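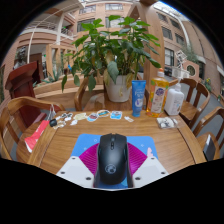

Posted by tilero_notes, maintainer and chief typist

Kivville Street Names: read me first

Hi! So this is my little dataset of street names in Kivville, with a note on where each one came from. It started as a single sheet I kept for my own walks and then grew (a lot). Right now there are 427 rows, one street per row.

What's in the folder

streets.csv is the main file. Columns are name, old_name, year_named, source, and comment. If I couldn't find a year, the cell is blank. Please don't read blank as zero, I did that myself once and got some very ancient alleys!

oral.csv has 32 stories people told me out loud. Oral stuff stays separate from the paper records and I'd like it to stay that way if you make your own copy. Two of the stories about Grokley Lane flatly disagree, and I kept both.

Known problems

Spelling is all over the place before the town renumbered its houses. I left the old spellings alone in old_name and cleaned up only the name column. There are 8 streets on the north side where I'm guessing at the source, and those say "guess" in the comment. The bridge approach shows up twice under different names – I still haven't decided which row to drop.

Using it

Take it, map it, print it on a tea towel, whatever you like. A mention of the project is nice. The file opens fine in any spreadsheet program, but set year_named to text on import or the ranges like 1890-94 get mangled.

Next update should be in September, with the missing mill streets.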